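4.3 When the gripper thinks it has let go

I said in the last section that most of our failures were boring ones, and they were – missed picks, boards nudged out of place, the usual. This one bothered me more, so it gets its own bit of the paper.

We ran 764 wire-handling trials on the Wijaya cell between May and the end of the project, all with the same Stultar arm and the same controller software (Grokar, our own build). In two of them the controller reported the wire as released while the fingers were still shut on it. The arm then did what it always does after a release and moved off to its home position at full speed, taking the wire with it. The first time, the wire simply slid out and we lost a minute. The second time the loop at the far end snagged on the board, and the board came out of its holder and landed on the floor. I was standing close enough to get my hand in the way, which I'm glad I didn't.

So what went wrong? Grokar decides that a wire has been let go by looking at the motor current. If the current drops below a threshold and stays there for 200 ms, the wire is marked as free. That works nicely with the thick cables we tuned it on. A thin wire hardly pushes back at all, so once the fingers have settled on it the current can sag under the threshold without anything having opened. I'd seen this in the logs weeks earlier and put it down to noise (my mistake, and I'd like it on record).

It matters most in the sort of grasp shown in Figure 6, where the wire is held at one end and the other end finishes in a loop that can catch on things. A false release in that position turns a gentle placing move into a hard tug. 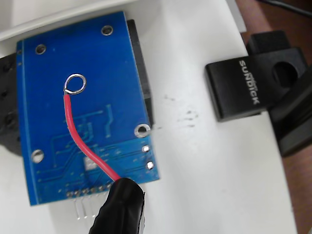 Figure 6. Red wire with a bare metal loop at its upper end, lying across the back of a blue circuit board, with its lower end at the gripper finger.

We made two changes. The release check now needs the finger position to agree with the current, so a closed finger can't be called open whatever the motor says. We also capped the speed of the first part of the homing move – it costs a little time on every cycle, and I'd happily pay more. The emergency stop stays as it was, although the Brornora guard is now kept shut during homing as well as during the task itself.

I haven't seen a false release since, but with a fault this rare that doesn't prove much, and I'd want a far longer run before calling it fixed. The thresholds for both checks are listed in the appendix.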